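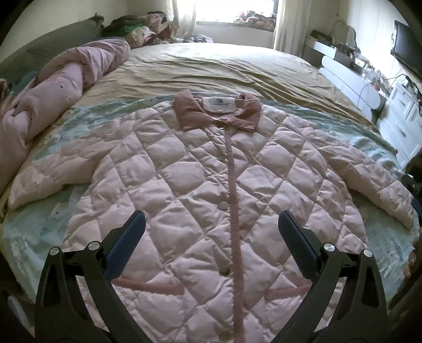

Right, a few people asked what I've been up to since June, so a thread. I've been folding clothes. That's more or less my job now. I collect examples so that a learning system can have a go at tidying a bedroom, and the quilted jacket is my current nemesis.

How it works, for anyone new: I hold a gripper in my hand, squeeze it to close the fingers, and do the chore with that instead of my own hand. The camera on it records the lot. Every go gets saved as one example, start to finish, and the model learns from the pile.

The target for this batch is 500 folds. I am on 275. I was on more than that last week but then I went back and watched them all properly and binned a load, which was a miserable evening but I do feel better for it.

Why binned? Mostly dithering. If I hover over a sleeve wondering what to do next, the model gets a lovely clear lesson in hovering over a sleeve. You have to know your next move before you start. I now do a practice fold with my hands first, every time, like a golfer waggling about before a shot.

T-shirts were easy. Towels were a holiday. Padded things are another matter altogether! You fold a sleeve in and it slowly comes back out again. You press it, it sighs, it comes back out. I've started counting a slow two with the gripper resting on it before I let go, and that's helped loads.

Where to grab, a small essay. Not the middle of a padded bit, because you get a fistful of puff and no real hold. Go for the edge of a cuff or the hem, where there's a seam to bite on. The collar's all right too if you come at it from the side.

Snap buttons I leave undone and I leave alone. Somebody at Barkamden (they run the project, I'm one of their home collectors) asked whether I'd try doing them up with the gripper. I tried for most of an afternoon. We've agreed that buttons are a separate task for a separate day – possibly a separate person.

The order I've settled on: jacket flat on its back, left sleeve in, right sleeve in, bottom up to the collar, pat, done. I used to swap the sleeve order depending on mood. The notes say either is fine, but I find my own folds are tidier when I stick to one, so I do a long run one way and then a long run the other.

Someone in the replies last time said surely you should clear the room first and do it on a nice plain table. We did have that argument at the start! The other lot I collected for, Kozan, wanted exactly that, same white table every time. Barkamden want real bedrooms with real stuff in them. A model that's only ever seen a white table gets very confused by a blanket, they reckon.

So the bed stays a bed. What I do change is the cloth underneath, where the jacket starts, how wonky it is when I begin, and the time of day. Morning light and lamp light count as different as far as they're concerned. I keep a list on paper because I can't be trusted to remember.

Wonky starts are the bit I got wrong for ages. I was laying everything out beautifully, arms spread, collar flat, then folding it. Lovely footage. But a jacket doesn't land on a bed like that, does it? Now I do a batch neat and then a batch where I chuck it down and straighten it out with the gripper first. Those take about 2 minutes each and I swear through most of them (no sound recorded, thank goodness).

Mistakes, as they'll come up: a small slip that I fix straight away stays in. They like those, it shows the model how to recover. A big muddle where I have to put the gripper down and use my hands is out. If I'm not sure, I flag it and let them decide.

Wrist report: fine, ta. Short runs, then a cup of tea. I did one very long stint early on and couldn't open a jar the next day.

Uploads go through Jendirora, which is slow on my connection, so I set it going at bedtime. If anyone else is using it, does yours stick at the very end too, or is that just me?

Back to it. Once this batch is in I've been promised pillowcases, and I'm quite excited about pillowcases.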